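Ticket 1059 -- label printer drops off network, Olivares shop
Opened by: Constanza Paredes
Assigned: Uriel Ulloa
Status: open, waiting on customer

Thursday 09:40
Printer shows offline on both tills. Prints its own test page fine. Restarted twice, same thing. Error 249 on the Skallow screen, no idea what that means. 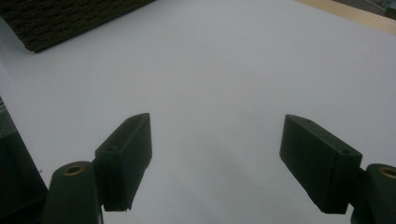
10:15 -- Uriel
249 is a timeout. Printer had picked up a new address after the router swap, tills still looking for the old one. Set it by hand, queue cleared. Three labels came out, all good.

11:50 -- Constanza
Gone agian. Worked til the delivery came in, then nothing. Javiera says the back office PC can still print to it??

12:20 -- Uriel
So printer's ok, its the tills. Wichai checked the switch, port 2 keeps dropping. Moved both tills' uplink to port 3, holding so far. Might be the cable, not the port.
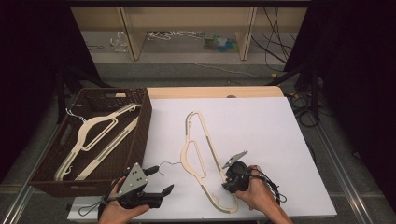 Still to do
Swap the uplink cable (Nahuel, after closing)
Put the printer's fixed address on the router so this doesnt come back
Constanza to reply here if 249 shows up again before then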